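Search this site
Enter keywords
Go
Print this page | E-mail this page

Winter clothes sort-out, the gallery

Posted 2023-12-28

Quick one before the new year. Spent the quiet days going through the bedroom closet at the Escobar Street flat and got further than I thought I would. 38 things folded and kept, 11 in the bag for the Grirkora swap shop, 2 that need mending and will probably still need mending in February. Notes first, then the gallery.

How it was sorted. Everything off the rack and onto the bed, one kind at a time. Knits, then jackets, then the odds and ends. Tried doing it all in one heap last year, never again. Slept on the couch.

Knits. Never on hangers!! The shoulders go pointy and they don't come back. Flat on the bed, sleeves across, fold up from the hem. Black ones get the lint roller before they go in the drawer, and again when they come out, becuase the fleece blanket sheds on everything.

Jackets. These stay on the rack. Zip closed, pockets emptied. Found a bus ticket, a glove, and a receipt from Zemeck for the shoe boxes, so that's one mystery solved.

Odds and ends. Scarves rolled, in the Mirko box with the lid that doesn't quite shut. Hats on top. Gloves in pairs if there is a pair. Belts I gave up on, they are in a drawer, all of them, in a knot.

Bedding. Spare pillowcases inside each other, flat sheets at the bottom, fitted sheets wherever they end up. I have watched the folding video four times. Still a ball.

Swap shop bag. Mostly t-shirts, one skirt I have moved house with twice and not worn. Bag goes by the front door so it leaves. If it goes back in the closet it's staying another year, I know myself.

Mending. One cuff, one missing button. Thread is in the cookie tin like everyone's thread. Needs doing in daylight with black on black, can't see a thing under the ceiling lamp.

Drawers. Top is socks, middle is knits, bottom is whatever fits. Wanted to label them, ran out of tape. Cedar blocks went in the middle one, sanded a bit first so they smell again.

The gallery
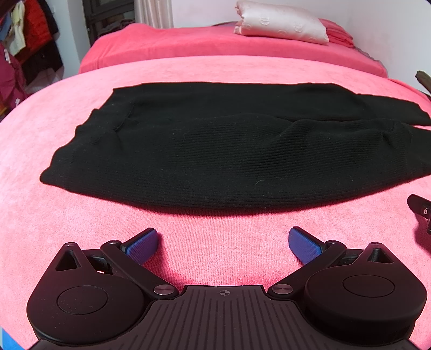
Black knit laid flat on the pink fleece, one sleeve folded across. Few specks of lint still to get.

More when the shoes are done. They're under the bed and I'm not looking yet. The hall closet is after that, coats and the vaccuum and a lot of paper bags I keep meaning to flatten. If you've got a way of storing tall boots that doesn't involve pool noodles please send it over.

Page viewed 1,109 times
Print this page | E-mail this page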